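How to Buy Secondhand Glass Plates Without Getting Talked Into Anything

By Mohcine Berrada
October 25, 2025

Sellers love the word "vintage." It costs them nothing and it tells you very little. Try these steps before you pay.

1. Ignore the label. A sticker saying "rare" is a sales pitch. Ask where the plate came from, and if the answer is a long story about a grandmother, ask for a receipt.

2. Run a fingertip along the rim. Small chips hide well in ribbed or wavy edges, and you will feel one sooner than you see it.

3. Look at it on a plain cloth or mat in daylight. Shop lighting flatters everything. Colored glass is the worst for this – a strong green can distract you from a lot of scratches.
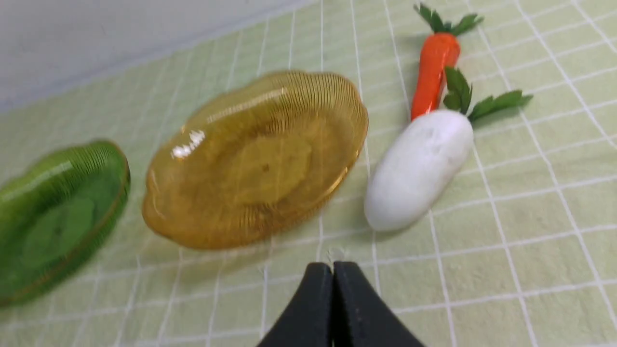
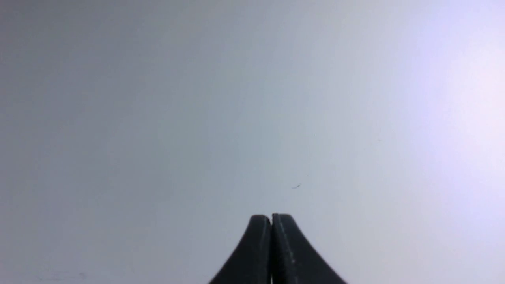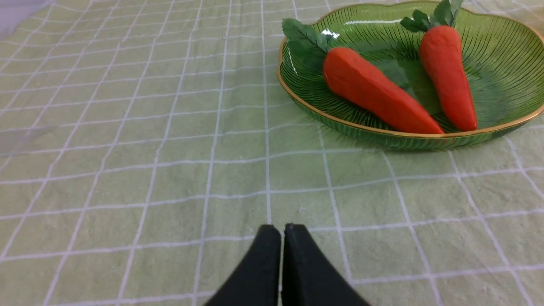
4. Set it down and press on opposite sides. If it rocks, put it back. I don't care how pretty it is.

5. Check prices yourself. At the Tratmont market in July I was quoted 134 dollars for a set of seven. Wai-kit Chiu paid 17 for a very similar set two tables over.

6. Be wary of "dishwasher safe." With old glass that is usually a guess. Wash by hand in lukewarm water and skip the scouring pad.

Cloudy glass is a separate problem. Vinegar may lift mineral film, but etching stays, whatever the cleaning videos promise.

Contact | Copyright 2025 Mohcine Berrada | Back to top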